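Visit report: Enex textile handling lab, Risitz
Prepared by Gwenllian Gape
12 Nov 2025

Purpose of visit: to see the garment handling cell in operation and go over the fault log for the Kustatus gripper controller before the Ambrose site takes delivery of the same unit.

I was met by Biljana Omerović, who runs the cell. She had the log printed and we went through it before going in. It listed 29 stops for the month so far. Most were routine: joint limit warnings, a network timeout, operator stops. Two were entered as "grip force not released", and those were what I had come to discuss.

In both cases the arm had closed on a garment, been told to open, and stayed closed. The controller reported the fingers as open. The arm then carried out its next move with the cloth still held and dragged the seat it was working over until the motor current limit tripped. Nothing was broken on either occasion. An operator was inside the marked area the second time, reaching for a dropped shirt, and that made it a reportable matter under the lab's own rules.

The task is picking soft items from a padded seat. Work went on during my visit at reduced speed, with the operator outside the line. 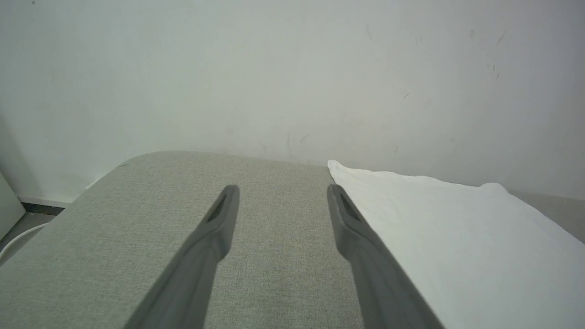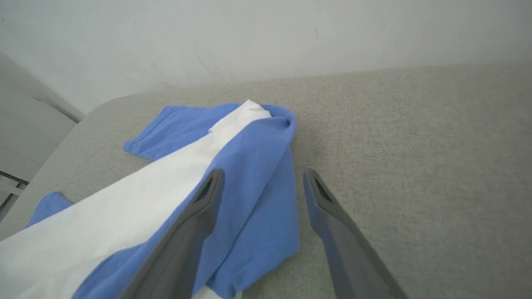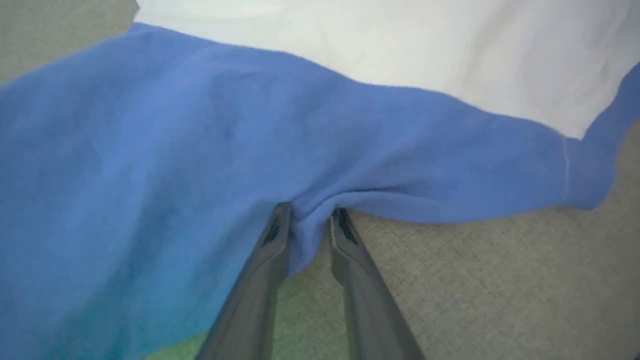 Gripper fingers over the grey seat, with cloth on it.

Can the arm tell when it is still holding cloth?
Only indirectly. The controller reads finger position from the motor side of the drive, so a slipped coupling gives a reading of "open" while the fingers remain shut. Thin cloth adds too little load to show up until the arm pulls against something.

The cause was traced to a set screw on the coupling. It had been fitted without thread lock and had backed off under repeated cycling. I was shown the old part, which had a bright ring worn into the shaft flat. The replacement is a clamp coupling. It had run for 3 shifts by the time of my visit with no repeat of the fault.

Two points remain open. The software still accepts the motor reading on its own, and Biljana agreed that a second check is needed, either a sensor on the finger side or a short test move after each release. The stop button is also on the far side of the cell from the garment bin, so anyone picking up a dropped item has to walk past the arm to reach it. A second button is on order.

I asked for the coupling drawing, the torque figure for the clamp screw and a copy of both fault entries. The first two were handed over on the day. The entries are to follow once the operator's statement has been added.

Recommendation for Ambrose: do not run the unit above reduced speed until the clamp coupling is fitted and the release check is in place.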